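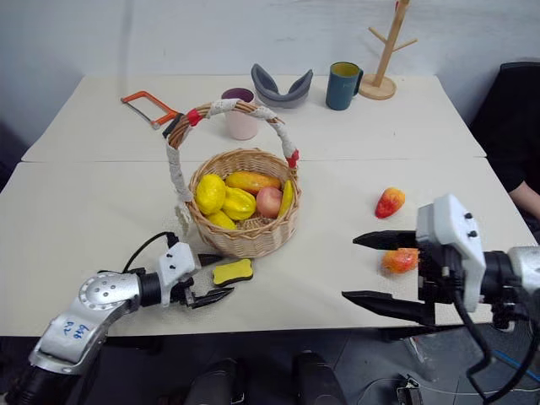 I promised in the last issue that I'd write up where we've got to with the equipment money, so here goes, and please bear with me because I'm no accountant!

We have 1,000 pounds for the spring round. The arms themselves were paid for last year, so you'd think we were laughing, but it's the small stuff that eats the money. Fingers wear down, cables want replacing, and everybody forgets the shelf of things for the arms to pick up (I forgot it twice, and I write the list).

Padberg have quoted us 856 for a spare gripper with a set of long fingers, delivery included. Melis came in lower, but theirs are the short blunt kind and Corrado isn't keen – he wants to stay with the pointed ones we've got, and he's the one who has to set them up. I've asked Padberg to hold the price until the end of November while we make up our minds.

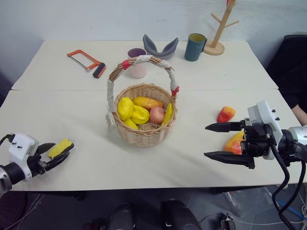
Both arms at the table, with the fruit basket and the yellow sponge.

That would leave 144 for props and odds and ends. Annunziata has offered to do the shopping and she's very good at it, so if you have a favourite charity shop do tell her. More play fruit, please, and mugs in different shapes. I'd also like to put a little by for cables, though Tullio reckons they should come out of the repairs pot and we're still arguing about that one.

What I don't want is a third arm this year. I know, I know, several of you have asked! But we'd need a bigger table, another power supply and somebody to look after it all, and I'd much sooner see the two we have kept busy.

If you think I've missed something, send me a line before the end of the month with a rough price next to it.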